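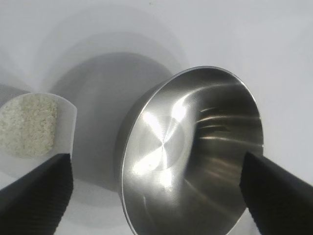
3. Setting up your bowl and your first mix

I'm assuming you've read the two sections before this one and have the Holum starter kit unpacked. If the bowl came with a paper sleeve inside, take it out now (I left mine in once and wondered why everything went lumpy).

A quick word about the bowl. Any plain stainless steel one will do, as long as the bottom is flat and your whisk can get into the corner where the wall starts. I like steel because I can see bits stuck to it. Glass is fine too, just heavier, and I drop things.

What you need within reach: the bowl, one small plastic cup of the dry mix, a jug with 244 ml of water, and a whisk or fork.

1. Wash the bowl in warm soapy water, rinse it and dry it properly with a clean tea towel. Go round under the rim as well, drips like to hide there.

2. Put the bowl on a smooth, level surface. If it slides about, fold a damp cloth and stand it on that.

3. Fill a small cup with dry mix from the bag. Small clumps are normal at this stage, so don't bother sieving. Areeba Bhutto presses hers down with a spoon, but I just give the cup a tap on the worktop.

4. Warm the water to 40 degrees and pour half of it into the bowl.

5. Tip in the powder a bit at a time, whisking as you go. Keep the cup low over the bowl or you'll be wiping powder off everything!

6. Add the rest of the water and whisk for 2 minutes, scraping down the sides now and then.

7. Cover with a plate and leave it alone while you get on with section 4.

Note: The big bag holds 1000 g. Once it's open, fold the top over tightly and keep it somewhere dry. Mine lives in a tin next to the flour.

Caution: Never dip a wet cup or spoon back into the bag. The mix sets hard where the water gets in and you'll be chipping it out.

Caution: No wire wool on the bowl, please. A soft sponge and a soak will shift dried-on mix, even the next morning.

If yours is still grainy after step 6, let it stand for a few minutes and whisk again before you add any more water. Adebayo Bako's notes on thinning it down are at the back, under Rukari method.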